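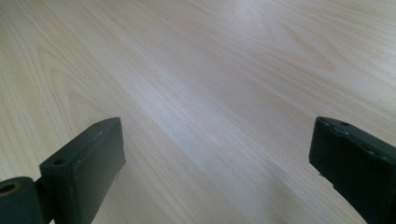
2 min read

Home > Forums > Small Workshops > Buying and Selling

Thread: Do you charge for a quote?

benchdog_115
I build tables and desks out of a one-car shop. Last month I wrote 20 quotes and got two jobs. Each quote is a drive, a sketch, a lumber price and an evening at the computer. I'm thinking of charging $115 and taking it off the bill if they go ahead. Has anyone done this without scaring people away?

O. Nwankwo
I've charged since June. Calls dropped a lot and the work stayed the same. The people who went away were mostly collecting numbers to show someone else. Put it on your website so it isn't a surprise on the phone.

liltasby_joe
Disagree. Around Liltasby nobody would pay that. Give a range on the phone for free. "A table that size runs up to 3499 dollars" ends half the calls in two minutes and costs you nothing.

benchdog_115
The range is what gets me in trouble. They hear the low number and hold me to it.

liltasby_joe
Then only say the high number. 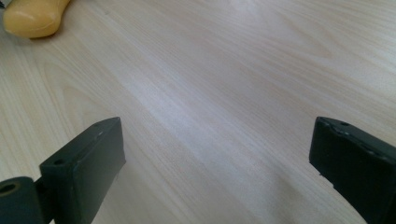
KRivadeneyra
Quotes go wrong for me over finish and color more than size. A customer says "light wood" and I price maple, and what she has in her head is something she saw at a store. Now I ask for a photo of something they already own and like. Pale blond with long streaky grain and those tall arches through the middle is one conversation, and plain straight grain is another, and the boards don't cost me the same. I don't charge for the quote, but I don't drive anywhere until I have that photo and a rough size in writing.

O. Nwankwo
Katherine, do you make them sign anything at that stage?

KRivadeneyra
No. An email is enough. The deposit comes with the drawing.

cheng_cabinets
We tried the fee for a year and dropped it. The trouble was the people who paid it. They felt they owned the drawing, and two of them took it to another shop. If you charge, say in plain words what they get for it — a price only, or a price and a drawing.

benchdog_115
Good point about the drawing. I hadn't thought of that. I'll try the photo and email first, and charge only when someone wants a drawing to keep. Joe, I'm still not giving prices over the phone.

liltasby_joe
Your evenings, not mine.

Related threads
Deposit before or after the drawing?
Minditz invoice software, worth paying for?
Customer wants to supply own lumber
Delivery charges outside Liltasby
Jisent oil finish, drying time in a cold shop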